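3.2 Survey of guest rooms

Rooms were surveyed at the Coltwood and Andard hotels in November. Floor type was recorded first.
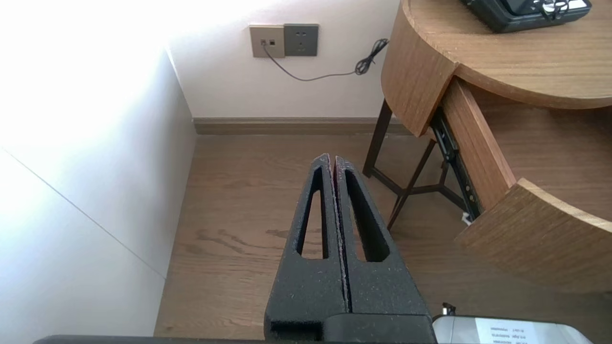
Wood floors were scored apart from carpet, as in Gilani's earlier work on noise complaints. Each guest then rated the room for quiet at checkout. Landline use was logged at the desk for 12 weeks.

Figure 2. Bedside table with desk telephone and remote control.
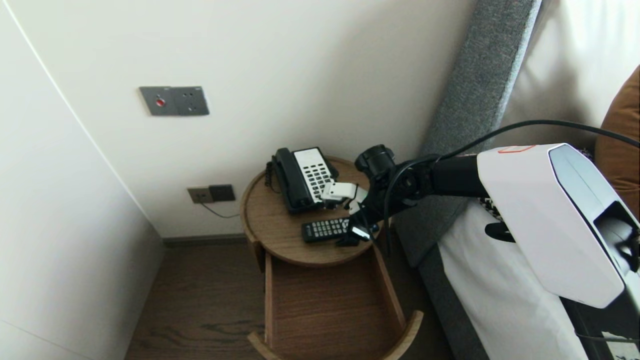
3.3 Call records

Almost 3,000 calls were logged, most of them to reception.

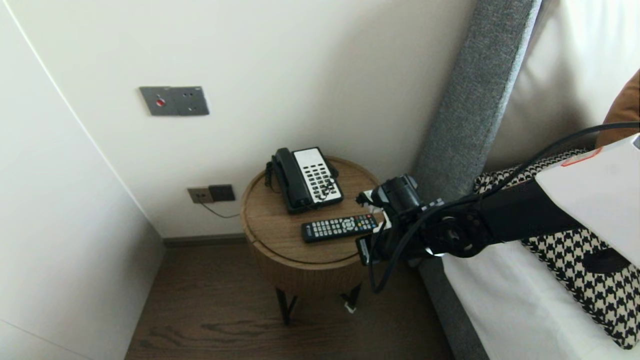
3.4 Limits

Cell phone calls were not recorded.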